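Zurkano WG Shelf Kit
Wrist camera, two-finger gripper and Song grasp selection software

Products > End-of-arm equipment > Research kits > WG Shelf Kit

Availability: built to order
Supplied to: university laboratories, public research organisations, industrial R&D groups
Warranty: 12 months, parts and labour

Overview

The WG Shelf Kit is an end-of-arm package for research into picking packaged goods from open shelving. It combines a small colour camera mounted at the wrist, a two-finger gripper with long dark pads, and a licence for Song, the grasp selection method developed by Zurkano with the Purstead laboratory. The kit is intended for groups who need a repeatable hardware baseline and who wish to train, modify or replace the selection policy.

Song works from the wrist view alone. No overhead or side camera is used at run time, and no depth sensor is fitted. The camera is fixed relative to the gripper body, so both fingers appear in the lower part of every image. The policy receives this view without masking. In earlier versions the fingers were painted out before inference; success on crowded shelves dropped when this was done, and the step was removed.

Method

Most shelf-picking pipelines begin by detecting every object, assigning each one a pose, and then planning a grasp on the target. On a stocked shelf this fails in predictable ways. Bottles of one product stand close together and hide each other. Transparent plastic returns poor depth. Caps and shoulders are often outside the field of view when the arm is working at a lower level.

Song does not estimate a full pose. It scores a set of candidate closing lines in the image, each defined by two contact points and an approach direction. The score has two terms. The first is the predicted likelihood that the pads will close on a single item. The second, called the clearance term, is the predicted likelihood that neither finger will touch a neighbouring item on the way in. The arm advances in short steps and the candidates are scored again after every step, with the fingers in view as the reference for their own position.

The clearance term is the main contribution of the work. Without it, the policy prefers whichever item of the target product is largest in the image, and that item frequently has another standing against it. With it, the policy will take an item further back if the path is more open, or shift the approach sideways before advancing.

Target selection is by product class. The operator or the task script supplies a class name and Song picks any one item of that class. Selecting a particular unit among identical units is not supported in this release.

Hardware

Gripper: two-finger parallel closing, electric drive. Pads are replaceable without recalibrating the camera. Pads will scuff in normal use and should be replaced when a mark reaches the contact area.

Camera: colour, fixed focus, mounted at the wrist. Exposure may be locked or automatic. Locked exposure is recommended where the levels of a shelf are lit differently. The lower levels of most retail fixtures are considerably darker toward the back, and automatic exposure shifts noticeably when the view moves between levels.

Cable: single combined data and power cable with strain relief at the wrist. Service loops must be kept clear of the camera bracket.

Mounting: standard flange adaptor included. Adaptors for other wrists are quoted separately.

Controller: fanless unit with the Grultora runtime preinstalled. Inference latency for one scoring pass, measured on this controller, is 37 ms.

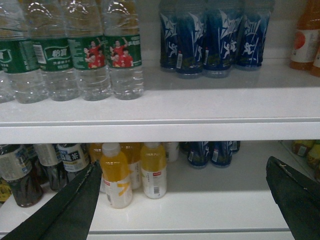

PURSTEAD, April

The shelf evaluation of Song is complete and the results are released with the current version of the kit. The evaluation used bottled drinks on a white two-level fixture. The view reproduced on this page is from the wrist camera at the lower level, with yellow-orange juice bottles between the open fingers, dark tea bottles to the left, and dark blue bottles deeper in the shelf to the right.

Drinks were selected as the test category for several reasons. Bottle diameters within the category are similar enough that one gripper can handle most of them, while the visual properties differ widely. Clear water bottles, printed full-length sleeves and tinted liquids all present different problems to a detector trained on colour alone. Labels also repeat. Where the same product is stocked on both levels, as with the dark blue bottles, the class name does not determine the shelf level and the policy must settle it from the approach pose supplied by the task script.

Protocol

The fixture was stocked in 12 layouts. Each layout was photographed from the front at the start and restored by hand between trials. Items were not aligned to a grid. Second-row items were placed so that at least part of each was hidden by the row in front, and gaps of bare shelf were left in different positions.

A total of 3,000 trials were run, divided equally between the full method and three reduced versions: no clearance term, masked fingers, and a single scoring pass with no rescoring during the approach. Trial order was randomised within each layout so that pad wear and lighting drift would not favour one version.

A trial was recorded as a success if one item of the requested class was lifted clear of the shelf lip and no other item fell or left its footprint. A correct lift that displaced a neighbour was recorded as a disturbance and was not counted as a success. This is stricter than the criterion used in much of the published work on shelf picking, and success rates should not be compared directly.

Findings

The full method had the highest success rate in every layout. The difference was small where the target stood by itself and largest where two or more items of the target class stood side by side with a second row behind.

Removing the clearance term left the lift rate nearly unchanged and increased disturbances sharply. Most of these were contacts by the outer face of a finger during the final part of the approach. Removing rescoring produced the opposite pattern, with fewer contacts at the sides and more missed closures. The masked-finger version fell between the two.

Transparent bottles were harder than sleeved ones. The usual error was a contact line placed on a reflection or on one of the ribs in the plastic instead of the silhouette. Errors of this kind were reduced by raising the weight of the label region in training, and this weighting is now the default. Opaque white containers against the pale back wall remain a weak point, particularly in shadow.

Known limitations

- Items lying on their side are scored but not reliably grasped.
- The shelf lip is treated as a fixed obstacle. Its height must be entered during set-up, and a change of fixture requires the value to be re-entered.
- Song does not read label text. Two products with the same bottle shape and similar label colours require additional training images.
- Glass has not been tested and is not recommended.
- Upper-level picks with the arm below shoulder height of the bottle can leave the cap out of view. The policy will still propose a body grasp, but the headroom above the cap must be checked by other means.

Software and data

Song runs under the Grultora runtime and exposes three calls: score, step and abort. Training scripts, the default weights and the trial logs are supplied with the research licence. Logs contain the wrist image at each step, the scored candidates, the commanded motion and the outcome code assigned by the operator. Images are stored unmasked.

Users who retrain on their own stock should collect images with the pads fitted that will be used at run time. A change in pad colour or length alters the lower part of the view and has a measurable effect on the clearance term. Zurkano can supply alternate pads in sets, but weights are only provided for the standard dark pad.

In the box

Gripper with standard pads fitted
Wrist camera and bracket, factory aligned
Controller with Grultora runtime
Combined cable
Flange adaptor and fasteners
Calibration card
Spare pad set
Printed safety sheet

Ordering

Quote requests should state the arm model, flange pattern, mains plug type and whether a research or evaluation licence is required. Evaluation licences include the default weights but not the training scripts. Educational pricing applies to degree-granting institutions and to registered research organisations. Freight is quoted ex Purstead. Units returned for service must be sent with the camera bracket attached - removing it voids the factory alignment, and realignment is charged at the standard labour rate.

Related items: spare pad sets, extended combined cable, Grultora developer licence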